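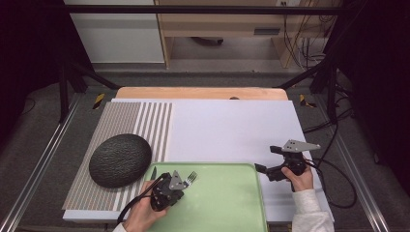
Chornovol would rather we stopped adding tasks and went back over the ones we already have, and the rest of the group half agrees. The argument ran on in the shared log for most of the morning: that a demo set full of sloppy runs is worse than a small clean one, that we are the only team in the Nesstead entry still changing the table layout this late, and could whoever moved the tray last time please write down where it was. Fair points, all of them. I said I would put the answers in the notebook so they don't get lost in chat.

1/22/21

Task in hand: fork and tray, both grippers. Left picks up and carries the fork, right stays clear until the fork is down, then nudges it straight. Melon stays on the striped mat as the thing to avoid. We don't pick the melon. It was tried in September and the jaws don't open wide enough to be worth the trouble.

Target for the student project is 200 good runs of this task by the hand-in. The whole set across all tasks is meant to reach 1000 and Chornovol is right that we won't get there if we keep throwing runs away. So new rule from today: no layout changes inside a batch. A batch is 20 runs. If something gets knocked, stop, put it back, and mark the run as bad. Don't carry on and hope.

Notes from the first batch.

Fork slips if it is held by the middle of the handle. Much better close to the neck, tines up, then tip the wrist over as you come down. Going straight down with the fork flat makes it catch on the tray rim. I lost several runs to that before changing the grip.

The right hand drifts. When you are watching the left you let the right one creep inwards, and the two plates get close enough to touch. One proper knock in this batch. After that I picked a resting place for the right gripper over the far corner of the tray and went back to it every time. Slower, but the tracks look a lot tidier when plotted.

Cables. Left one wants to lie over the wrist and pulls when you reach forward. Leave more slack before starting. Right one is fine as long as it goes off the side of the table and you don't stand on it.

Sleeves – push them up or wear something tight. A loose cuff gets between the palm and the body of the gripper and you squeeze without meaning to.

Timing. Zunach (the sync script, for anyone reading who joined after the rename) dropped samples on the left stream twice. Both times the log gave a gap of more than 20 ms and the run was marked bad by itself, so that part works. I raised the buffer from 1000 to 2000 and had no more gaps in the runs after that. Not proof. Leave it at 2000 for now and look at it again after the next two batches. If it comes back, try a different port before touching the script.

Playback on the arm: tried one run only, at half speed. The fork went down on the tray but well off to one side. I think the offset for the left gripper is still the old one from before the plate was refitted. Needs the calibration doing again – the long version, with the board. Until then playback tells us nothing about whether the demos are any good, so please don't delete runs on the strength of it.

On the question of where the tray goes: long side along the near edge of the board, left rim just over the edge of the striped mat. I have asked for pencil marks on the board at the corners. Tape was suggested but tape shows up in the video and then we have to explain it to the Dukero people, who were strict about markings in the last round.

To do
Calibrate left gripper, long version
Pencil marks for tray
Second batch with the same layout, different person holding the grippers
Check the rules sheet again for whether a nudge from the right counts as a second touch
Copy today's runs off the laptop, disk is nearly full

Left the layout as it is for the second batch. Please don't tidy it.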